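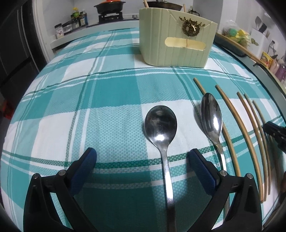

4.2 Table laying and cutlery sorting

Of the tasks we followed at the Canirari canteen kitchen, cutlery work was the one staff described as the least skilled and the one that proved hardest to hand over. It takes place between services. Spoons and chopsticks are gathered, checked, sorted by kind and put into holders, and the tables are then laid again. Before the trial this was shared among whoever was free, and it did not appear on the rota.

The gripper (Cutell, supplied through Haltora) has two fingers with padded tips. It was used in two ways. In the first phase, lasting 12 weeks, kitchen staff held it by hand and worked through the sorting with it, so that their movements could be recorded. In the second phase the same gripper was mounted on an arm and did part of the sorting itself, with one member of staff near by. Figure 3 shows a table during the first phase, with spoons and chopsticks laid out on a checked cloth and the holder standing towards the far end.

Figure 3. Cutlery sorting with the hand-held gripper, first phase.

We recorded 126 sessions in the first phase. Staff found spoons easier than chopsticks. A spoon could be taken by the bowl or the handle, and most people settled on one of the two within a few sessions. Chopsticks lying close together were often picked up as a pair when only one was wanted. Several people began to nudge them apart with one finger of the gripper before closing it. This step was not in the written instructions. We added it after seeing it in the recordings of four different workers.

The second phase changed the work in ways that the managers had not planned for. Sorting now had a fixed start time, as the arm had to be set up and the table cleared of other things first. Staff who used to sort while talking at the table were moved to the dishwashing area. Two said they missed the chance to sit down. Lilla Kelemen, the shift leader, told us that she had begun to use sorting time to train new staff, and that with the arm in place she had to find another point in the day for it.

Responsibility for mistakes was also unclear. When a spoon was put in with the chopsticks, the person standing near by was expected to correct it, but the task sheet gave that person no time to do so. By the end of the phase the sheet had been rewritten and the post was given a name, "table check". Staff at the Tshabalala site, where the same equipment was brought in during February, were given this sheet from the start and raised the matter less often in interviews.

No jobs were lost at either site during the study. Hours were moved between tasks, and the people affected did not always agree that the new tasks were lighter. We return to this in section 5, where the interview material is set beside the rotas.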